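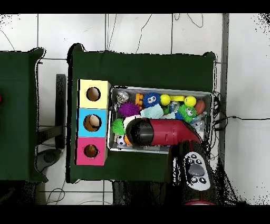

My aunt left me the shop in March, with a key on a shoelace and a note that said the toys had to be sorted before the lease ran out. She had bought them by the carton from a dealer in Budine. Balls mostly, and foam blocks, and things with spikes and big eyes. According to her ledger there were 3,000 of them.

I took a room over the bakery in Jiron and walked down every morning. The routine was simple. Fill the tray, look at what was in it, decide what belonged with what, put it in a box with a hole in the top. Yellow was for the school in Ondrejka. Blue was for the hospital there. Pink was for anything I couldn't decide on, and pink always filled up first.

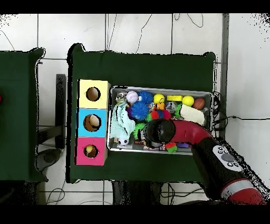

Why not just sell the whole lot to one buyer? Her note said to give them away, and I had already ignored enough of what she told me when she was alive.

The green cloth was hers too. She used to play cards on it - solitaire, late, with the radio low. When I was 3 she let me hold the discards. I remember the feel of the cloth better than I remember her face that year.

By the second week I had stopped thinking about the work while I did it. Soccer ball, spiky ball, block. I ate lunch standing up. A man came in off the street and asked if I sold umbrellas, and I said no, and he bought the one I had brought with me.

The phone rang some afternoons. It was usually the landlord, wanting to know how far along I was. I told him 168 pieces were packed and labeled. He asked how many were left and I said I would have to check the ledger. Then I went back to the tray and filled it again from the next carton, balls and foam and crumpled plastic bags all together, the way she had kept everything. 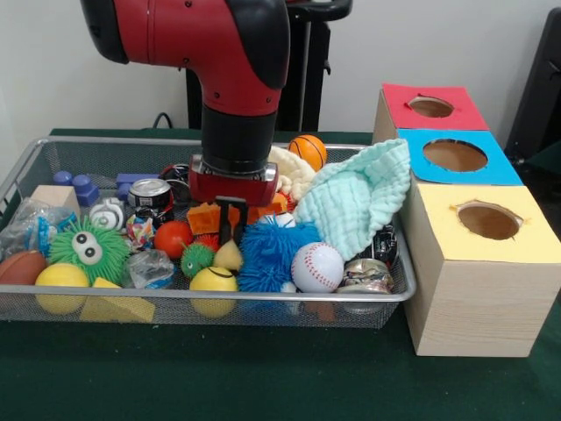 The Last Carton

It was marked Hetiter in grease pencil, a town I had to look up. It's on the coast, 2 hours by bus. She had never mentioned it to me.

Inside, under the toys, was a deck of cards with a rubber band around it. I dealt a game on the bare end of the counter and lost. Then I did the sorting, slower than usual, and held back one baseball for myself.

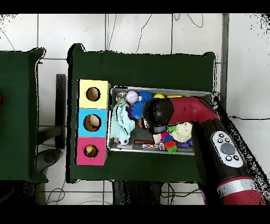
Keep the ball, the landlord told me when he came for the key, and he said she had kept plenty in her time. He wanted to know about the cards. I said they were going to Hetiter, and I was going with them - the bus left at noon.

He helped me carry the pink box to the door.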